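Zuzanna Cieślak keeps her first monitor desk on a shelf above the kettle. The faders are gone, the case has been dropped down at least one flight of stairs, and she still talks about it as if it were a favourite aunt. "It hissed like a goose," she says. "But I learnt everything on it. You could get four wedge mixes out of that thing if you were patient and the drummer was nice."

She is now one half of Pliltar, the small audio workshop she runs with Zbigniew Jasińska, and the two of them have spent the past couple of years on a personal monitor system called the Grister. Each player gets a little box on a mic stand, 24 channels come down a single network cable, and everybody builds their own headphone mix. I went to see them wanting to talk about preamps and came away talking mostly about knobs.

"People say they want sixteen of everything," Jasińska says. "Then you watch a singer in a rehearsal room and she touches 2 controls. Me, and everyone else. So we made those big, and we put them at the front, and the rest sits one press behind."

The 'me' knob is lovely, by the way. It's the size of a jam jar lid and it moves with a slow, heavy drag, so you can nudge it with an elbow in the middle of a song. I tried it with a bass in my hands and got it right first time.

Cieślak came up through live work, mostly weddings and folk festivals, and Jasińska through repairs. They met over a dead power supply at a club called the Wieczorek, where she was mixing and he had been rung up at teatime to save the evening. He fixed it on the floor of the bar with a borrowed iron. "I asked him why the monitors always sounded worse than the front of house," she says, "and he gave me an answer that lasted until the band went on."
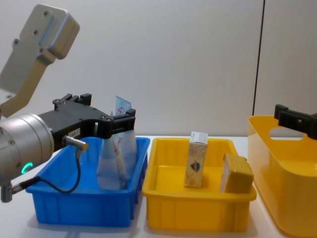 The answer, in its short version, was headroom. Stage boxes are often built with a headphone amp thrown in at the end, and it runs out of puff just when the guitarist wants more. The Grister has a proper one, and it shows. Even with a loud kit next to me I had the dial at halfway and could hear the room mics clearly, right down to the rattle of the snare wires when the bass played a low G.

I asked about delay, the thing singers complain of most with digital systems. Cieślak got up and drew it on the back of a set list. Every stage of conversion adds a bit, and the early units added too much. "I could feel it in my teeth," she says. "When you sing with in-ears you hear yourself through your skull as well, and the two don't line up. It goes hollow. We threw out a whole board for that."

The second board was tested in April at the Wieczorek, over a run of nights with a ten-piece brass band. Jasińska sat by the stage door with a notebook. By the end he had 56 notes, most of them from the trombones, who wanted the stand clamp turned the other way up. It has been turned the other way up.

There is a companion piece on the bench too, a small splitter called the Trarkovix, for bands who want to carry their own monitor rig and hand the house engineer a clean feed. I'm very taken with this one. Anyone who has lost half a soundcheck to repatching will see the appeal straight away – you plug in once, and the house desk gets its lines untouched.

"It's a boring box," Jasińska says, plainly delighted with it. "Transformers, sockets, a ground lift on each line. I would build boring boxes all day."

The price of the Grister personal unit is set at £417, and Cieślak would like it to be lower. The cost is mostly in the amp and that big knob, and neither of them will give up the knob. They are working on a cheaper version without the network port, meant for choirs and church groups who only need one shared mix.

Before I left she put the headphones back on me and played a recording of the brass band from the test nights, each section on its own channel. I pulled the tubas up far too loud and left them there. "Everybody does that," she said, and reached over to add a bit more.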